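The bin question, again

Some 23 of you wrote in after last month's item on bottle sorting, which is 23 more than wrote in about the new parking permits. Most of you wanted to know whether caps stay on. A few of you wanted to know who picked the color of the bins. Hélder Ramalho, who looks after waste and recycling for both floors of the Handberg building, has answered the first question and declined to discuss the second.

Caps on. Hélder is firm about this. A cap by itself is small enough to fall through the sorting screens at Magalhães, where our bottles go, and then it ends up as trash. Screwed back onto its bottle, it goes along for the ride. Labels can stay where they are, so those of you who have been peeling them off at your desks may stop and return to your jobs.

Empty the bottle first. In February we sent off 2,623 bottles, and 1,043 of them still had something in them – a mouthful of water in most cases, a science project in others. Squashing is optional but appreciated.

Drink cartons go in the carton slot by the mailroom, even when the bottle bin is closer and you're late for a meeting. The same applies to snack wrappers, which have their own home in the general trash and always have.

Bottles and a bin:
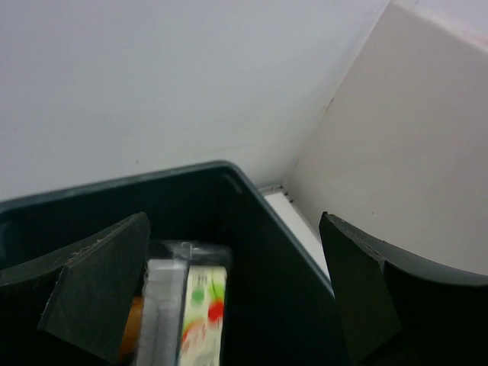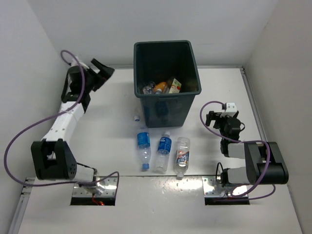
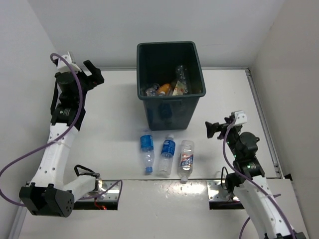
The bottle bins are emptied on Wednesday, usually before nine. If yours is full on a Tuesday, please carry your bottle to the next one down the hall instead of balancing it on top. The tower outside the Prulley room was impressive, and we all heard it come down.

Hélder also has 2 spare bins in storage for any team that wants one. They're the same color as the others.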